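Vurkex Publishes First Results of Household Chore Tests in Simulation

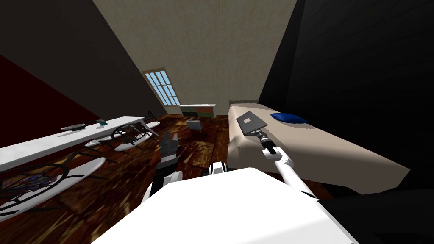
Simulated bedroom from the Vurkex test set, with the robot's right gripper holding a flat tool over the mattress. Graphic: Vurkex

June 23, 2021 – Vurkex, a developer of software for service robots, has published today the first results of its chore tests. The company wanted to know which daily tasks in a home a two-armed robot can already do without help from a person. The answer is mixed.

The tests cover 8 chores, among them clearing a table, picking up small things from the floor and smoothing a bed cover. Each chore was repeated 100 times in simulated rooms, and the furniture was placed differently from one run to the next. In 3 of the chores the robot reached the goal which the team had set before the start. Clearing a table was one of them. Smoothing a bed cover was not.

"Soft things are still the hard part," says Sushil Kanaujia, head of testing at Vurkex. "A remote control keeps its shape when you lift it. A blanket does not, and our software must guess again after each touch. I would not sell this to a family today."

The simulation was prepared together with Hosten, which supplied the room models. Kobina Ametepe, who leads the project at Hosten, sees the value of the work mostly in the failures. "We have now a list of the situations where the robot stops or does the wrong thing. Before, we had only opinions about it."

Vurkex points out that a good result in simulation does not mean the same result in a real apartment. Tests with a real robot are planned to begin in September. The chores will stay the same, so that the numbers can be compared.

The full results, including the failed runs, are available from Vurkex on request.

About Vurkex
Vurkex develops planning and control software for robots with two arms. Its customers are robot makers and research groups.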